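Jatthorpe Residents' Newsletter
November 19, 2025
Kitchen corner: the cups are in!

Quick one from me this month, the boiler man is due and I still have the raffle sheet to type up.

So. The cups. If you were at the May meeting you'll remember the long talk about paper cups and how many bags of them we were hauling out to the bins after every coffee morning. Two bags, sometimes three, and that was a quiet week. Deepak Jaiswal from the second floor said why not get proper lidded cups that people keep and bring back. Everyone said yes, good idea, and then summer happened and it got forgotten. My fault mostly.

Anyway, they're ordered, they're paid for, and they have started turning up in the common room. Translucent, with lids. Pink ones and green ones so far. Big pink, small pink, pale green. The big one is tall, be warned, it will not go in everybody's bag and it definitely didn't go in mine.

Please leave the wrappers on until you've picked yours. I know it's tempting. But once they're all unwrapped we can't tell which have been drunk out of, and I'm not washing the whole lot again on a guess.

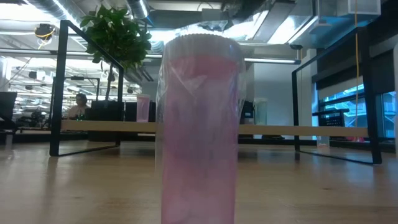

Picking up. Come by the common room any morning between 9 and 10, or catch me on the stairs. One cup per person to start with. Households with kids can have extra small ones, just say how many. If you want a big one say so early as we ordered fewer of those, they cost more and take up half a cupboard.

Put your name on the bottom. Not on the lid! Lids get swapped, we learned that from the lunch boxes. Permanent marker, there's one in the drawer under the kettle, please put it back. Paint pens are fine too. Stickers come off in the wash and block the filter, so no stickers, sorry kids.

Washing. Warm water, washing up liquid, soft sponge. Take the lid off first and do it separately, and get a brush into any ridges because that's where milk goes to die. I wouldn't trust any of them in the dishwasher until we hear back from the supplier (Kemmont, I've emailed twice). Same goes for the microwave. Let them dry upside down with the lid OFF. A cup put away damp with its lid on smells like a pond by the end of the week, ask me how I know.

Coffee and hot tea, hold off for now as well. Cold drinks, juice, iced coffee, all fine. For hot stuff use the mugs, we have plenty of mugs. Will update when Kemmont answer.

The shelf. Several people have asked about the low wooden one with the black metal ends. Yes it stays. It's for cups now, and the odd bits that already live there. Please don't put your mail on it, or keys, or the half a sandwich I found last week wrapped in a napkin. If you move something to wipe underneath, put it back where it was. And go easy on the plant, it's happy where it is and it does not want the end of your juice. Water only, and only if the soil is dry when you poke it.

Money, as some of you like to know. The order came to 900 all in, out of the 1000 we set aside. What's left goes toward a proper drying rack, unless somebody has one in a closet they're not using? Has to fit beside the sink with the faucet still able to swing round. Measure first please. We already have one rack that doesn't fit, no need for a second.

Old paper cups. There are still sleeves of them in the tall cupboard. We'll use them up at the Treltumden supper and for visitors and then that's it, no more. If your club or school wants a sleeve take one, leave me a note so I don't go looking for it.

Also the bags for the plastic wrappers. Once you've unwrapped yours, the wrapper goes in the soft plastics bag on the back of the door and not in the regular recycling. They won't take it and we'll get another one of those orange tags. I drop the bag off at Bratu when I do my shopping, so if it's bulging just tie the top and start a new one.

What else. Lost cups will go in the basket by the coat hooks, check there before you come to me. Broken lid, tell me, we may be able to get spares seperately. Color swaps are between you and your neighbor, I'm not getting involved. I have already had two conversations about who gets green.

Thank you to Deepak for the idea and for carrying the boxes up, and to everybody who chipped in. Bring your cup to the next coffee morning, cold drinks and the usual cookies. Somone please bring milk, we are always out of milk.

Door's going, must be the boiler.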